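4. Looking After the Tiled Countertop

The Hendeck counter leaves our shop sealed, level and clean. It will stay sealed if you follow this section. Level depends on your floor, and clean depends on who you live with.

4.1 Before first use

1. Peel off the protective film. There are two layers, and the second one is very good at pretending to be tile.
2. Wipe the tiles with warm water and a drop of dish soap. Leave the scouring powder under the sink, where it has been since you moved in.
3. Wait 24 hours before setting anything heavy on the grout.

NOTE: The front corner is rounded. Hips will still find it, but they will forgive it sooner.

4.2 Everyday cleaning

1. Move everything off the counter. Wiping around the mug is a popular method and leaves a ring in the shape of the mug.
2. Wipe along the grout lines first, then across the tiles.
3. Dry with a soft cloth. Glossy white tile keeps a record of every drip.
4. Put back the things you use daily. Everything else gets a cupboard.

CAUTION: Do not cut directly on the tile. It will win, and you will need a new knife.

CAUTION: Keep plugs and connectors away from the wet area while you wipe.

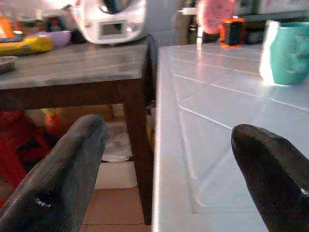

Fig. 7. Large square tiles and rounded corner, with a teal-green mug on the counter.

4.3 Resealing the grout

1. Reseal every June, or when a drop of water soaks in instead of sitting there.
2. Apply Vomska sealer with a small brush. One bottle covers about 600 inches of grout line.
3. Wipe any sealer off the tile faces within five minutes. After that it belongs to the tile.

Spare tiles are listed under part number 179. Order two.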